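# Gallery: the litter scoop task on Musa

Musa is our planning and control stack for small arms, and the litter scoop task is the one I keep coming back to! Gray granules shift every time you touch them, so the planner can't trust its last picture of the tray for long. Since February the stereo depth code has been rewritten, and the new version - we call it Brevusau - gives us a height map of the litter that the motion planner can read directly.

The controller runs at 40 Hz, with a fresh plan every 10 ticks. Each plan picks from some 600 candidate strokes and keeps the best 5 for a full collision check against the tray walls. It's a lot of fun to watch the scores change in the viewer, and the Wetmont branch now draws them right over the left view.

Both shots are stereo pairs, left and right views side by side, at the same size Brevusau reads them.
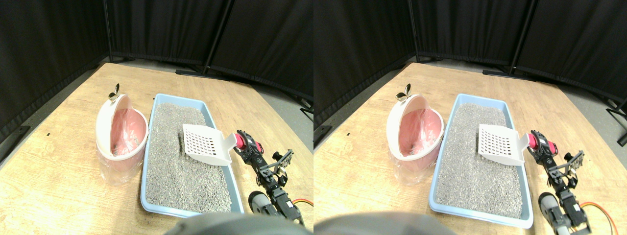 Scoop in the gripper, blade on the litter. The slots in the blade are a great test for stereo matching, with all those small repeated holes next to a speckled surface.

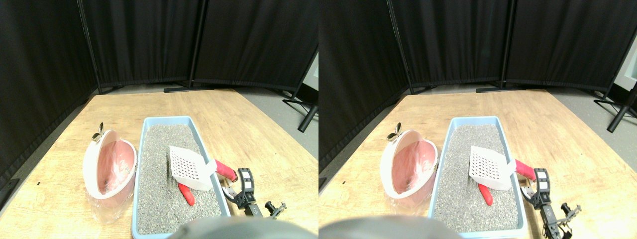
Scoop lying diagonally in the litter, handle out over the right rim of the tray. The grasp planner loves a handle that sticks out like this - plenty of room for the fingers!

**Can I run the planner without a stereo camera?**

Any source that writes a height map in the Ngubane format will work, including a single depth camera or a saved file. Set the source in the config and leave the matcher turned off.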